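Jaltamby House Tenants' Group - Minutes, November meeting
Posted by the minute taker | 8 comments | 2 shares

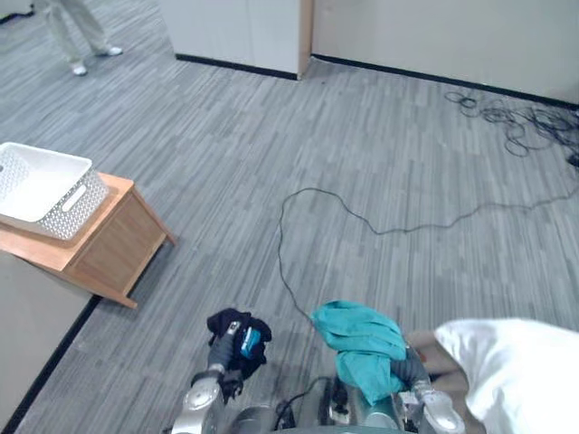

The meeting opened at 6:10 p.m. in the second floor room. The chair asked that we keep to an hour. The minute taker noted that this was also asked last time, when we finished at 8.

1. Minutes of the previous meeting

Accepted with one change. "The carpet has been approved" should read "a carpet has been approved." The one on the floor now was approved by the landlord's agent, Pestano, and not by this group.

2. Carpet

Pestano's letter says the striped gray carpet is "low maintenance" and will "hide everyday wear." Two members asked what that means in practice, as a pattern of short light and dark stripes also hides staples, screws and the ends of cable ties. The letter gives the cost as 2,000 including fitting. No breakdown was attached. The group has asked for a breakdown of every bill since the spring and has received one, for light bulbs.

Agreed: write again and ask for the fitting charge as a separate figure. The minute taker does not expect a reply before the next meeting.

3. Cables on the floor

Long discussion. There is black cable lying in coils near the baseboard and one long run going out over the carpet. The position of the group is that cable should follow the wall. Flament's quote for surface trunking along the long wall is 900. One member thought this high for plastic strip and glue. Another pointed out that the quote includes "making good," and asked what was going to be made bad.

A cheaper proposal was to buy rubber floor covers and a bag of hook-and-loop ties out of the room fund. The objection was that floor covers were bought for the old room and went missing in the move. It was suggested they are in the basement cage. This has been suggested about most things.

Agreed: somebody looks in the basement cage before any money is spent. Spare cable is to be coiled, tied and put away after each use of the room. The short purple one should be put away too, unless a member can say what it is for. No member present could.

4. White basket and side table

The white plastic basket is meant for loose items found in the room. The chair reported it as a success on the grounds that it is not overflowing. The minute taker asked that it be recorded that an empty basket can also mean people are not using it. Both views are recorded.

The small wooden table stays for now. There was a proposal to replace it with a lockable cabinet from Cifuentes, nearly 500 before delivery. Asked what would be locked in it, the proposer said the basket. Not seconded.

5. Partition

The white partition panel with the wood edge was put up as a trial. We were told it would make the room quieter. Opinions: a little quieter (two members), no different (four), darker (one). Pestano has described the trial as "well received." The group would like to know by whom.

Agreed: leave it up over the winter, and do not pay toward a second one until somebody has sat on both sides of it during a phone call and reported back in writing.

6. Tidying rota

The rota was circulated in September and has been signed for the first two weeks only. A shorter version will go on the door. The following was agreed as the whole of it:

Pick up cable.
Put found items in the basket.
Vacuum along the baseboards as well as the middle.
Lights off.

A fifth line about chairs was dropped after ten minutes.

7. Other business

A member asked whether shoes worn outdoors should be allowed on the new carpet. The chair said it was an office building. No further discussion.

Meeting closed 7:40 p.m. Next meeting to be set once Pestano confirms the room is ours that evening - we have had this confirmation before and found the door locked.

Last updated: November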